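Dec 15, 2021. Gripper and camera notes from the Cuscombe bench. Thread, mostly for my own records.

Task is plain: pick up one chess piece, put it down two squares along, don't touch the neighbours. White pieces only for now.

Wrist camera and fixed camera views of the same arm:

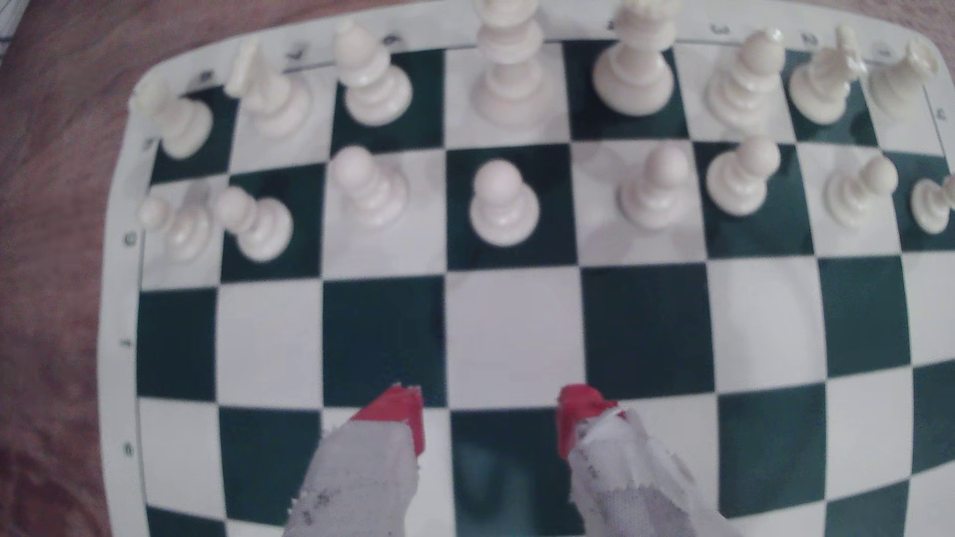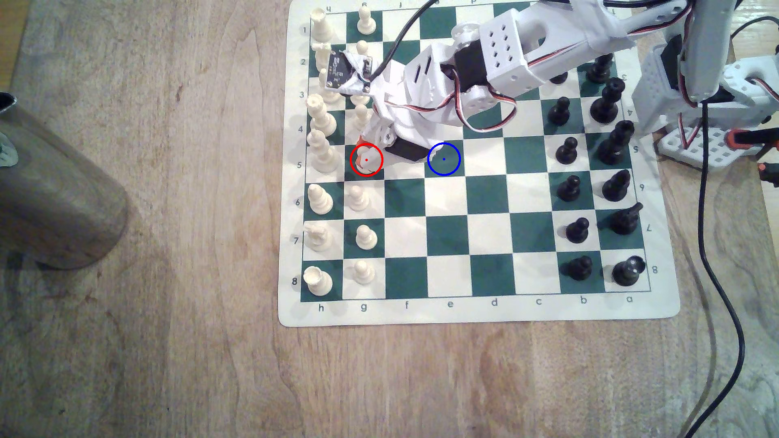
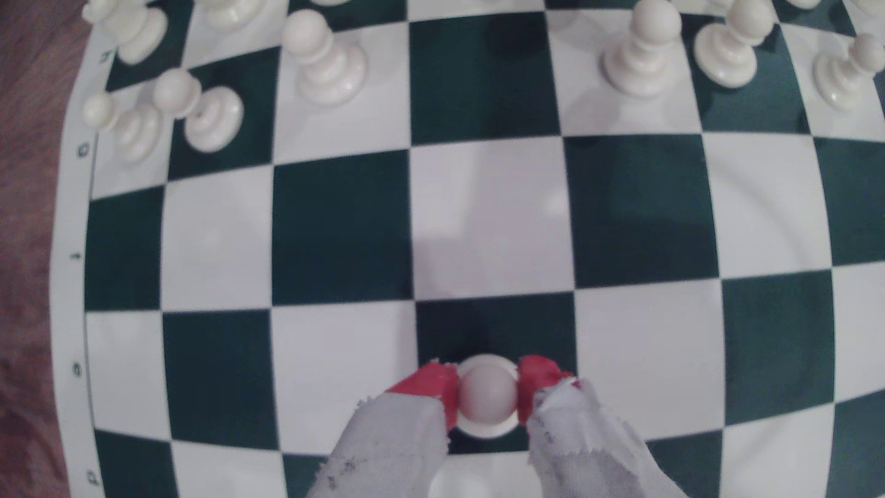

I wanted to know which of the two cameras should do the last bit of alignment. The fixed one gives clean target marking - the red circle is the pick at g5, the blue one is the place at e5 - but the wrist board and servos hide some squares near the gripper. The wrist one looks straight down on the pawn held between the fingers, at the price of grid lines that bow badly towards the sides.

Ran 400 picks, split evenly. Fixed camera alone: 14 misses. Wrist camera for the last step: 11. Too close to call on that number.

Lens correction helps near the edge of the wrist view and does very little in the middle. Might crop and skip it.

Fingertips: red pads over bare plastic, no contest. Bare tips let the pawn turn under the collar. The wrapping on the fingers is fraying and will want redoing before March.

Controllers. The Drovach board holds position better under load but drops a packet now and then. The Laryea is slower to settle and has not dropped any. Over 678 moves logged on the Laryea so far.

Staying on the Laryea until the Drovach firmware is sorted.

Flultent has a narrower finger set on order for us. Knights next - the head gives the pads nothing flat to close on, so grip height will need its own table.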